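Textile Care and Housekeeping Instructor
Gadilton Center for Home and Community Skills

Position type: Part time, 39 weeks per year
Reports to: Bronwyn Halliday, Head of Adult Programs
Location: Flendine campus, with occasional classes at the Talpur branch

About the Center

The Gadilton Center for Home and Community Skills offers day and evening classes to adults who wish to manage a household with confidence or to prepare for paid work in cleaning, laundry and hospitality. More than 1000 adults enrolled in the past program year. Many are returning to work after caring for family members, and a growing number are recent arrivals to the area who are improving their English at the same time.

The Center is seeking an instructor to lead its textile care course and to share in the teaching of general housekeeping. The course covers sorting, stain treatment, machine and hand washing, pressing, folding and basic mending. Students work at tables in small groups, and most of each session is given over to practice. An iron is in use in nearly every meeting of the class from the third week onward.

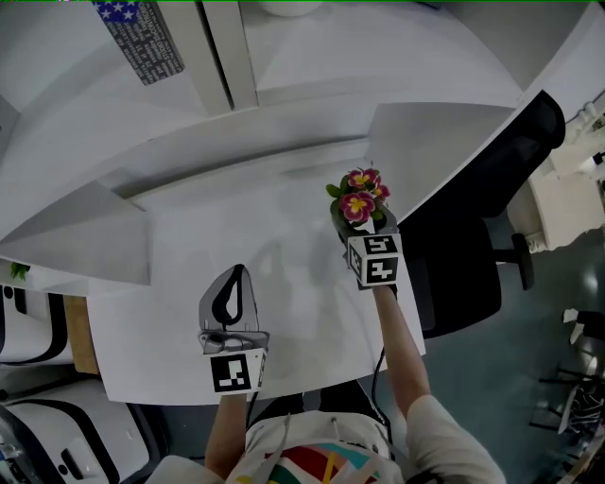 Duties

The instructor will:

Teach four sessions per week, two in the morning and two beginning at 6 p.m.

Prepare lesson plans that follow the Center's course outline, and adapt written handouts for students who read English at a beginning level.

Demonstrate the safe use of irons, steamers and household cleaning products, and keep the safety log for each session.

Keep attendance records and complete a short progress report for every student at the midpoint and the end of the course.

Order fabric samples, detergents and other supplies within the annual course budget of $3000.

Attend the monthly staff meeting and the open house in June.

Required Qualifications

Applicants must have at least two years of paid experience in commercial laundry, hotel housekeeping, garment care or a closely related field. Experience in teaching or training adults is also required; this may have been gained on the job. A high school diploma or equivalent is necessary. The person appointed must be able to stand for most of a two-hour session and to lift supply boxes.

Preferred Qualifications

Preference will be given to applicants who speak a second language, who have worked with adult English learners, or who hold a current first aid certificate. Familiarity with the Brorkalar record system is helpful. Training will be provided during the first month of employment.
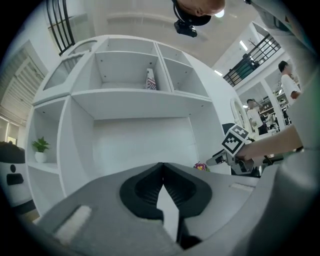 Each instructor is assigned a home classroom and is responsible for its order and upkeep during the term. Supplies must be returned to their places at the end of every session so that evening classes may begin on time. Open cubbies in a white shelving unit, like those shown, make it easy for students to find what they need and put it back, and the instructor is expected to teach the care of shared storage as part of the course. Requests for repairs or additional furniture are submitted to the campus office in writing.

Compensation and Benefits

Pay is based on experience and follows the Center's published scale for part-time instructors. The position includes paid preparation time, paid sick leave and an allowance of $600 per year for approved training. Instructors may enroll in any Center class without charge when space permits.

How to Apply

Please submit a letter of interest, a current resume and the names of two references to Zarmeena Bukhari, Personnel Office, Flendine campus. The letter should describe one skill you have taught to an adult learner and how you presented it. Applications may be delivered in person until 4 p.m. on any day the office is open. Selected applicants will be invited to an interview and asked to teach a 15-minute sample lesson on a topic of their choice.

The position will remain open until filled. The Center is an equal opportunity employer. Applicants who need an accommodation during the hiring process should contact the Personnel Office before the interview.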